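The Drawer Below the Drawer

Every kitchen has a good drawer, and the good drawer has a bad sibling. The good one holds forks. The one under it holds a melon baller, two corkscrews that lost to the same cork, a thing for cherries, and a turkey baster that comes out every November and rolls to the back again by dinnertime.

I had come to think of mine as a private failing. Then it jammed in April, with a potato masher standing upright inside like a foot in a door, and I spent a Saturday-sized chunk of my life feeding a butter knife through the gap. When I finally got it open I laid everything out and counted. There were 75 items. I cook, on a good week, four dinners. 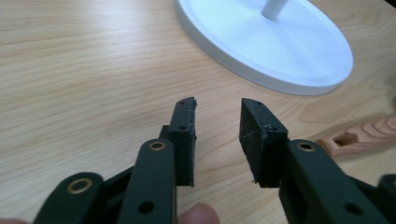 Puspita Liew

My first call was to Shiela Catacutan, who empties kitchens for a living. She works mostly for families who have inherited a house and can't face the cupboards, and she has strong feelings about garlic presses.

"People will give up the silver before they give up the garlic press," she told me. "They haven't used it in years. They chop the garlic with a knife like everybody else. But you put it in the donation box and they get this look."

Her record is a ranch house with 322 utensils, counting the chopsticks as pairs. The owner had lived alone and, according to his daughter, ate mostly toast. He had nine toast tongs. Catacutan kept one for herself and says it's very good.

I asked her what a normal person needs and she rattled it off without stopping for breath: a chef's knife, a small knife, a wooden spoon, a spatula you can trust around eggs, tongs, a peeler, a whisk, a ladle, something with holes in it. I asked about the melon baller. She asked me when I had last seen a melon balled. I changed the subject.

How we got here is partly a story about weddings. Reece Ashworth ran the housewares floor of a department store called Krasniqi for most of his working life, back when a couple would walk the aisles with a clipboard and a growing sense of dread. The gadgets, he says, were there for the guests. A cousin who couldn't manage the stand mixer could still manage an avocado slicer, and go home feeling she had contributed to the marriage.

"We sold an egg piercer under the Oltex name," he said. "It made a hole in the end of the egg. I sold hundreds of them. I never met a customer who could tell me why you'd want a hole in the end of the egg."

There is an answer, and I looked it up, and it has to do with the air pocket. I have since pierced several eggs. They were eggs.

The other part of the story is that the stuff doesn't break. A toaster has the decency to die. A zester will outlive you and then go on to bother your children. It weighs almost nothing and takes up almost no room, so there's never a day when it has to go, and forty small things that never have to go will fill a drawer as surely as one big one.

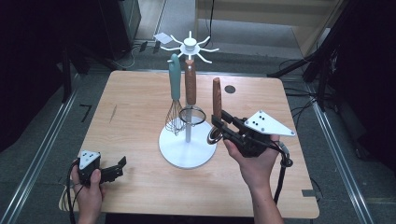 The current fashion is to get it all out in the open. Esmaeil Azimi, who designs small kitchens, is for it. His theory is that a tool you can see is a tool you either use or become ashamed of, and that both are progress. He has clients pick what they reach for and hang it or stand it by the stove. The rest goes into a box in the closet for 50 days, and whatever hasn't been missed by then leaves the house.

I tried the box. I missed the peeler on the first night, which was my own fault for boxing it. In the second week I went in after the citrus reamer, found I had no citrus, and put it back.

Asuka Noguchi, my downstairs neighbor, thinks all of this is silly. She has cooked in the same galley kitchen since before I was renting, and she does nearly everything with long chopsticks and one knife. I went down to admire her restraint and she pulled open a drawer beside the sink to find me a teaspoon. It stuck. She hit it with her hip, in a practiced way, and it gave, and there among the rubber bands and soy sauce packets was a melon baller.

"For cookies," she said, before I could say anything.

It does work for cookies. Mine is back in the drawer.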